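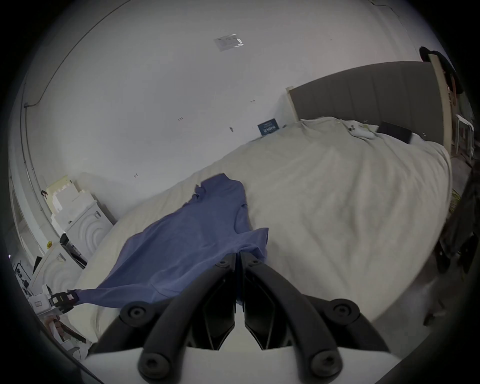 About Iltix

Iltix records people doing household jobs so that robots can learn to do them. We started in 2 rooms above a shop on Rutherford Street and are still there, with more shelves.

Most of our work is done with hand-held grippers. The person doing the job holds the gripper and uses it in place of their fingers, and the camera on it records what it sees. Folding shirts, making beds and putting crockery away make up most of what we are asked for. Clothes take the longest to get right. A sleeve rarely lands the same way twice, and a new demonstrator usually spends a few days on shirts before we keep any of their recordings.

We also do remote control work. For this the operator sits at a desk and drives a pair of arms through the job. It is slower, and we use it when a client needs recordings from their own robot.

Percy Zapata runs the recording side and trains new demonstrators. Anselmo Guzmán looks after the equipment and checks the recordings before they go out. There are 15 of us in all, most of them part-time.

Our longest project so far was Romesance, a set of 2000 recordings of laundry and bedroom jobs. Priletix, our labelling tool, came out of that work and is now used on every job.

We take on new demonstrators each August. No technical background is needed. Visits are on Tuesday afternoons, by arrangement.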